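The Shirt at the Back of the Drawer

Most people who own a lot of clothes wear very few of them. When the repair shop Drisitz opened its doors in May, the first thing customers brought in was whatever had been at the back of a drawer the longest. Wedding shirts came in, and school jackets, and a coat that had been waiting 2 years for a button.

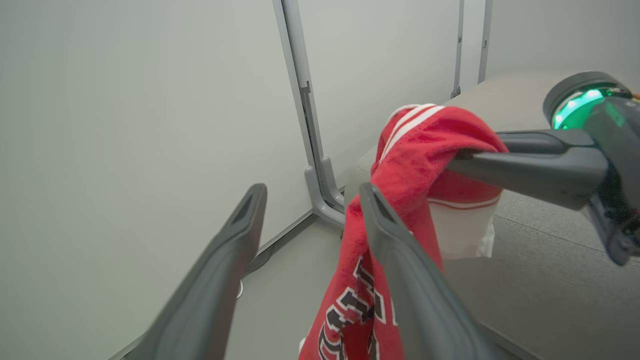

Keeping old clothes takes up room, and room costs money. A small apartment fills up fast once the winter things come out. Still, people hang on to certain items long after they stop wearing them. Something red and soft, with a bit of fuzz to the knit, is easy to keep for another year. It weighs almost nothing, and throwing it out feels like a decision.

The shop on Verbruggen Street takes in 86 pieces in a normal week. Friday is the busiest day, and the counter stays open until seven. Zippers and hems make up most of the work. A basic hem is ready in 2 days.
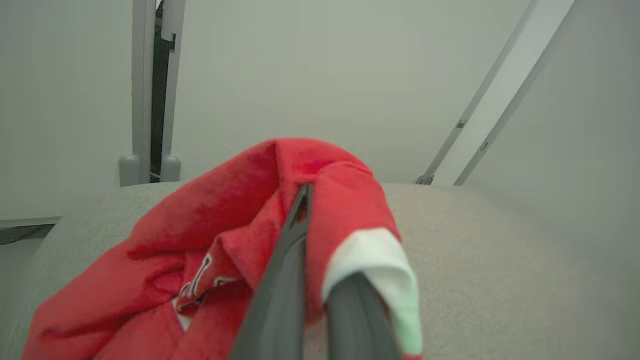 Not everything gets fixed. Lining costs more than most people expect, and a worn elbow on a thin sweater often isn't worth the thread. The staff say so at the counter – some customers thank them, others take the sweater home and put it back in the drawer. Last month about 44 pieces went unrepaired. A few of those were left behind for parts, mainly buttons.

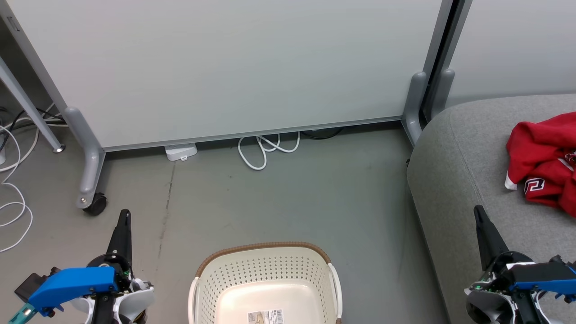 An off-white basket with a brown rim, its label still inside.

The owners plan to add a table for people who want to do their own mending. It will have two sewing machines, a good lamp and a box of spare zippers. Bookings will be by the hour, and thread is included.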